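Flukodar garment slip fault

The Flukodar garment slip fault was a recurring failure in a laundry-folding program run by the robotics firm Nanness. The program was trained on recordings of people folding clothes at home with hand-held grippers. Its learned routine was then run on fixed two-arm stations at the company's Rutherford site.

The fault was first logged in March. During a test of 665 folds, the station dropped or badly misfolded 84 garments. Most of them had elastic waistbands or lace trim.
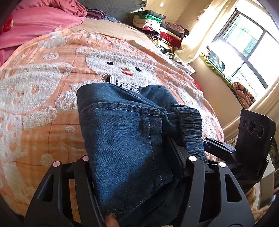
A denim garment with a gathered elastic section, held in a hand-held gripper.

Cause

Reviewers at Nanness traced the fault to grip width. The software estimated cloth thickness from a single reading taken as the jaws closed. On gathered elastic the reading came too early – the ruffles pressed flat a moment later, and the pads lost their hold. Lace caused a different error. The openwork was sometimes read as a gap between two layers, so one finger went through the wrong fold.

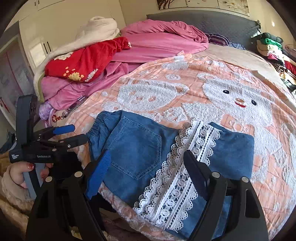

A second problem made the first one worse. The station did not stop when a garment slipped, and it carried on with an empty jaw. In one run an arm struck the table edge and bent a linkage.

Correction

Version two of the software, named Jorkora, took a second reading after closing and halted the arm if the two did not match. More than 600 new recordings of elastic and trimmed clothing were added. A repeat test of 457 folds had no arm strikes, although slips on wide lace were still reported.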